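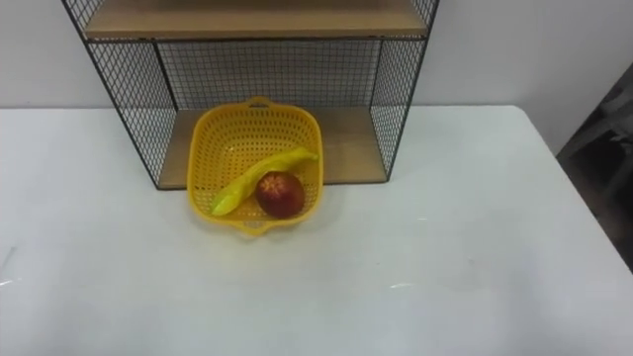
Household Paperwork, Week 4: Deciding What to Keep
Notes by Mimoza Hoxha

Welcome back, everyone! Last week we talked about gathering all your papers into one spot (I know a few of you found more spots than you expected), and tonight we start sorting. Please bring your own pile, even if it's a mess. Mine had 44 appliance manuals in it when I began, and I no longer owned half the appliances.

Start with the easy things: expired coupons, old flyers, envelopes. Then make a stack for taxes, one for the home, and one for health, and don't read the letters as you go or you'll be there until November.

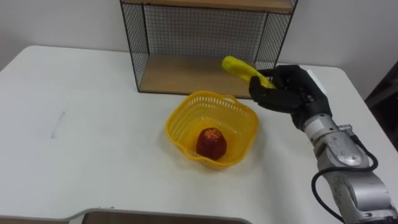
How long should I hang on to the receipt for a big purchase?
Keep it at least as long as the warranty runs, and longer if the item is listed on your home insurance.

I staple the receipt to the warranty card and write the last day of coverage on the front in pencil. Rocío Saavedra, who taught this class before me, used a cutoff of 500 dollars for what counted as "big," and I've stuck with it, though you're welcome to pick your own.
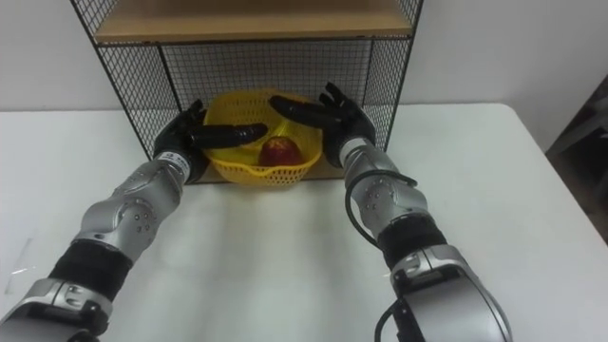

Yellow basket by the black mesh shelf unit.

For next time, finish your tax stack and label the folders, year first and then subject. Read pages 9 to 14 of the packet too, and jot down anything you couldn't place, so we can go through the odd ones together after the break.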